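Stand: Dezember, Skript Teil 4, noch nicht korrekturgelesen

# Mobile Manipulation in Haushaltsumgebungen: Regeln + gute Praxis

Zuerst Simulation, dann Labor. Gilt für alle Gruppen, auch für die mit Vorkenntnissen aus Semeck.

## 1. Welche Norm wofür

- **ISO 12100**: Risikobeurteilung allgemein. Immer Ausgangspunkt, egal welcher Roboter
- **ISO 10218-1/-2**: Industrieroboter, Teil 1 Roboter, Teil 2 Anlage/Integration. Für Haushalt nicht gemacht, Begriffe trotzdem können
- **ISO 13482**: persönliche Assistenzroboter. Unser Hauptdokument
- **ISO/TS 15066**: kollaborierender Betrieb, Kontaktgrenzwerte je Körperregion

Häufiger Fehler in den Berichten: Norm zitiert, Ausgabejahr fehlt. Bitte immer mit Jahr!

## 2. Reihenfolge Risikobeurteilung

1. Grenzen festlegen (Raum, Nutzer, Objekte, vorhersehbare Fehlanwendung)
2. Gefährdungen identifizieren
3. Risiko einschätzen, bewerten
4. Mindern: erst Konstruktion, dann technische Schutzmaßnahmen, dann Benutzerinformation
5. Zurück zu 2., Maßnahmen erzeugen selbst neue Gefährdungen

Warnaufkleber = letzte Stufe. Ersetzt keine Konstruktion. (Kommt in der Klausur dran.)

## 3. Hausregeln Simulation (Projekt Bogale)

- Pro Aufgabe 200 Episoden, Seed mitloggen
- Abbruchkriterium VORHER festlegen, nicht nach dem ersten Durchlauf
- Kollision mit Möbeln zählt als Fehlschlag, auch wenn Objekt am Ziel
- Startposen variieren, sonst lernt die Policy nur die eine Stelle auswendig
- Gruppe Daltadley: 153 von 200 gültig, Rest ohne Logdatei. So nicht abgeben
- Reibwerte und Massen dokumentieren, Defaultwerte sind keine Begründung

Greifen aus Fächern: Freiraum um das Objekt prüfen, Wände ins Kollisionsmodell, Anfahrt von der offnen Seite. Durchsichtiges Plastik extra testen, Tiefensensoren liefern da oft Löcher.
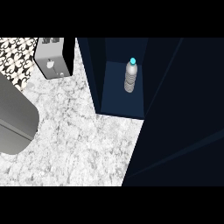

**Reicht eine bestandene Simulation als Sicherheitsnachweis?**
Für sich allein reicht sie nicht. Sie stützt die Risikobeurteilung, Schutzfunktionen müssen trozdem an der realen Anlage validiert werden.

## 4. Übergang ins Labor Cletley

- Not-Halt vor jeder Sitzung testen, Ergebnis eintragen
- Erste Läufe mit reduzierter Geschwindigkeit, 30 Läufe ohne Befund, dann Freigabe
- Parameteränderung: Zähler zurück auf null
- Immer zu zweit, eine Person nur am Not-Halt

Protokollvorlage liegt im Kursordner, Abgabe als PDF. Zum nächsten Mal: ISO 12100, Abschnitt zur Risikominderung lesen, eigene Gefährdungsliste mitbringen.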